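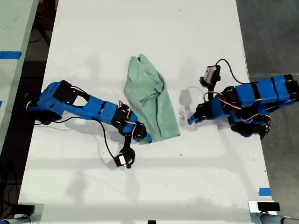 4주차 과제는 천 접기입니다. 지난주에 블록을 집어 옮기고 자신감을 얻은 조가 많은데, 블록은 어디를 잡아도 블록이라는 점을 잊지 마시기 바랍니다. 천은 잡는 순간 다른 물건이 됩니다. 양팔 과제의 첫 번째 고비는 접근 순서입니다. 왼팔이 이미 천 오른쪽 아래 귀퉁이에 닿아 있고 오른팔은 아직 조금 떨어져 있는 상태, 이런 상태에서 다음에 누가 움직일지를 코드가 정하고 있어야 합니다. 두 팔이 서로 양보하다가 시간 초과로 끝난 기록도 0점이고, 동시에 달려들어 서보가 우는 기록도 0점입니다. 후자가 보기에는 낫습니다.

4.1 시연 데이터
조별로 시연 900회를 모읍니다. 많아 보이지만 Fivham 조는 작년에 1,508회를 모았고, 그중 1,028회를 쓸 수 있었습니다. 나머지는 천이 시작 전부터 접혀 있었습니다. 성공률은 대단히 높았습니다.

시작 상태는 매번 새로 구겨 주세요. 정성껏 구기면 안 됩니다. 사람이 정성껏 구긴 천은 다 비슷하게 생겼고, 모델은 그걸 금방 눈치챕니다. 천을 들었다가 그냥 떨어뜨리는 방법을 권합니다.

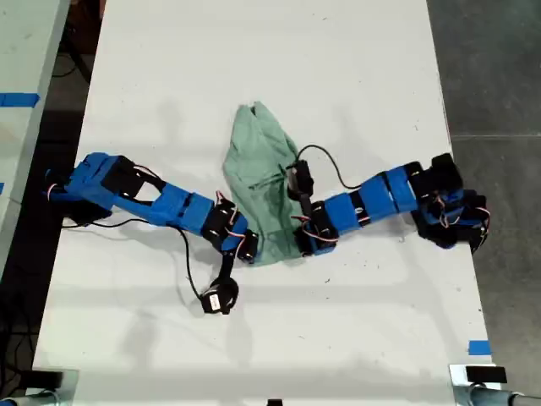
Jairo Sánchez는 초안을 읽고, 양팔이 꼭 대칭으로 움직여야 하느냐고 물으면서 한쪽은 누르고 한쪽은 당기는 편이 훨씬 쉽다고 적어 보냈습니다. 맞는 말이라 채점표에서 대칭 항목을 뺐습니다. 대신 역할을 나눈 조는 보고서에 그 이유를 한 문단으로 쓰세요. "그렇게 하니 됐다"는 한 문단이 아닙니다.

4.2 파지점 고르기
천 한가운데를 집으면 들기는 쉽고 펴기는 어렵습니다. 가장자리를 집으면 반대입니다. 이번 과제는 펴는 것이 먼저이므로 밑단을 찾으세요. 박음질된 선은 색 차이가 작아서 위에서 내려다보는 카메라로는 잘 안 잡히고, 손목 쪽 시점이 도움이 됩니다. 두 겹을 한꺼번에 집었는지도 여기서 확인합니다. Bovdale 조의 '두 겹 검출기'는 주름이 있으면 무조건 두 겹이라고 답하는데, 천에는 늘 주름이 있습니다.

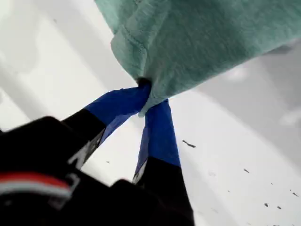

그림 4-3. 밑단 쪽을 두 손가락으로 집은 상태.

그리퍼는 천을 놓칠까 봐 꽉 쥐게 되어 있지만 힘을 올리기 전에 손가락 끝의 파란 부분부터 살펴보세요. 가장자리가 해지면 마찰이 달라집니다. 힘 값을 바꿨으면 실험 노트에 바꾼 값을 적습니다. "조금 올림"은 값이 아닙니다.

4.3 제출
목요일 오후 9시까지 Prieto 서버의 조별 폴더에 올립니다.
- 시연 데이터와 제외한 시연의 목록
- 평가 영상 (편집 금지, 배속 금지, 배경음악 금지)
- 실패 사례 분석 2쪽

실패 사례가 없다고 쓴 조는 면담합니다. 다음 주에는 같은 코드로 수건 대신 티셔츠를 접습니다. 소매는 각자 미리 걱정해 오세요.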